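Forums > Home & Workspace > Furniture Care > Wood tabletops

Big light wood tabletop going wavy at the edges. Is the "let it acclimate" advice real?

tiltedbench
posted 16th February

We share one large room with windows down one side and a brick wall at the back. The main thing in it is a big pale wooden table that everyone stands around and works at. We got it through Evham, who sold it as a solid top. Since then the edges have started to go a bit wavy. It's slight, but if you crouch down and look across it, it's there.

I called and was told to "let it acclimate." It has been in the room since May. How long does a table need to get used to a room? I think that's what they say to get you off the phone.

A guy down the hall swears by Molis oil, on the top only, two coats. Another person told me to put weights on it. I don't believe either of them, but I don't have a better idea.

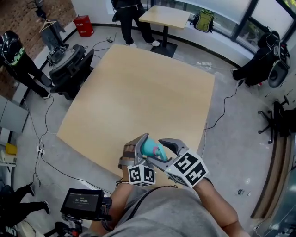

The big table, with the small square one behind it toward the windows.

The small square table on the black pedestal hasn't given us any trouble that I've noticed. It's closer to the windows too, so I'm not sold on the sun explanation either.

What I want to know is whether this gets worse, and whether there is a fix that doesn't involve buying another one. The top cost us 336 dollars and I would like to not do that twice.

14 comments

flatenough
Member, 2,000 posts

I'd be careful about comparing the two tables. A small top has less width to move across, so you'd expect it to behave better even if it was cut from the same wood. It doesn't clear the sun of anything.

Before you do anything, turn the big one over (get help) and look at the underside. In my experience it's one of two things. Either the top was finished and the bottom was left bare, so the two faces take on moisture at different speeds, or the top is screwed down tight to the base with plain round holes and has nowhere to go when it swells. Sometimes both. Sellers love to say "solid" and then skip the finish where you won't look.

If the bottom is bare, oiling only the top is the wrong move. You'd be sealing the side that is probably sealed already. Finish the underside with whatever is on top, or as near as you can get. If you don't know what's on top, put a drop of water on it and see if it beads. That won't tell you the brand but it'll tell you if there's anything there at all.

If the screws are the trouble, back them out and slot the holes across the grain, then put them back with washers, snug and no more. The top may relax over a few weeks. I say may. I've had one come back nearly flat and one that never moved a hair.

Weights I would skip. You can push it down for a month and it will look great until you take the weights off.

Get a cheap humidity gauge and leave it on the table for a while. If the room swings a lot between the heating being on and off, you'll keep fighting this whatever you put on the wood. Also lay a straightedge across it and write down the gap, otherwise in three months you'll be going by memory and memory always says it got worse.

Helpful (39)

grainofdoubt

Agree on the screws, don't agree on the oil. I've put Molis on the bottom of two desks and saw no difference you could measure. It smells nice. For a bare underside I'd want something that makes a film, not a thing that soaks in and needs doing again every year.

I'd also ask what you do on it. If you stand at it and handle small stuff, slightly wavy edges might not matter one bit. Does anything rock or roll off? If not, I'd slot the holes and then leave it alone. People on here will have you steaming and clamping a work table as if it was a piano.

As for acclimating, that's a real thing, but it's something you do before the top gets fixed to the base. After this long I'd call it an excuse. Ask Evham in writing if the underside was finished. It's a yes or no and they won't like it.

Helpful (11)

deskguy80

had the same thing with a Tiongson top, flipped it over and in spring it was flat. then it went the other way lol. just get a steel one

Helpful (2)

Shared 6 times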